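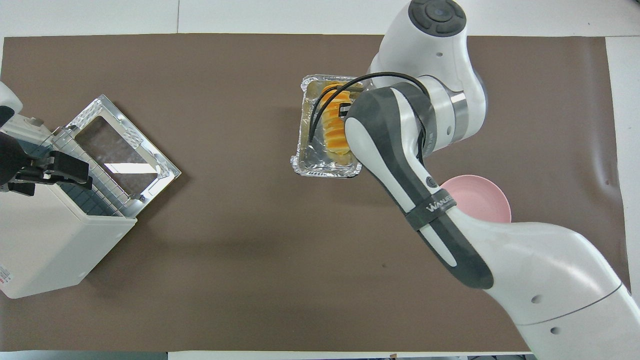

How often does the Vikska handicap console need to be re-synced with the club's starter sheet?
Once before each competition round, and again after any change to the tee times. Casual rounds are picked up by the overnight sync at 3:00 a.m.

3 min read

4.2 Setting up a competition round

The console stores up to 300 player records per event. Larger fields must be split into two events and merged under section 4.6.

1. Sign in with the event secretary code. The scorer code opens results only.
2. Select Events, then New Round.
3. Enter the course name as it appears on the rating card. For clubs with two courses, load the correct card first.
4. Enter the course rating and slope for each set of tees in play. Leave unused tees blank – a zero is read as a valid rating.
5. Import the player list. Check that each line shows a membership number and a current handicap index.
6. Assign players to divisions. The default limits may be changed until the first score is posted.
7. Set the start type (one tee, two tee or shotgun) and the interval between groups.
8. Press Publish. The starter sheet is sent to the clubhouse display and the Stonance printer.

Note: Players without a current index are listed in gray. They can be given a tee time but are left out of net results.

Caution: Do not edit tee ratings after publishing. All playing handicaps are recalculated, and printed cards will no longer match the console.

4.3 Error 721

Error 721 means that two players share a membership number. Open the duplicate list, correct one entry and repeat step 5. If the error returns, clear the import folder and load the file again.

Logs hold the last 3000 entries. Export them before contacting support.

Section revised November – H. Kostiuk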